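Chrome towel bar pitting after one winter

Zanerness
Joined in June, first real post. We replaced all the bathroom hardware last year and the towel bar already has tiny rust-colored specks. The faucet from the same order looks fine. I wipe everything down with diluted vinegar. Is this a bad bar or am I doing something wrong?

Amard
Stop using the vinegar. It's fine on hard water spots if you rinse it off within a couple of minutes, but left to dry it works into any pinhole in the plating. Dish soap and a soft cloth is all I've used for 7 years.

beser3705
Disagree. I've used vinegar on chrome in two rentals and never had a speck. Cheap plating is cheap plating. If the nickel layer underneath is thin, it will rust in a damp room whatever you clean it with.
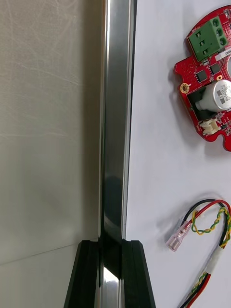
Before you buy another one, try crumpled aluminum foil dipped in plain water. Rub lightly, wipe it dry, then put on a thin coat of car wax. The specks come off, though they'll be back if the plating is broken through.

Amard
Foil can leave fine scratches. I'd go with a paste chrome polish first – slower, but safer on a mirror finish.

Zanerness
No fan in that bathroom, so damp is a fair point. Would solid stainless be worth the extra money?

beser3705
For a room with no fan, yes. Get brushed and you won't see fingerprints either.

Amard
I'd put the money into a fan first. The next bar will have the same problem.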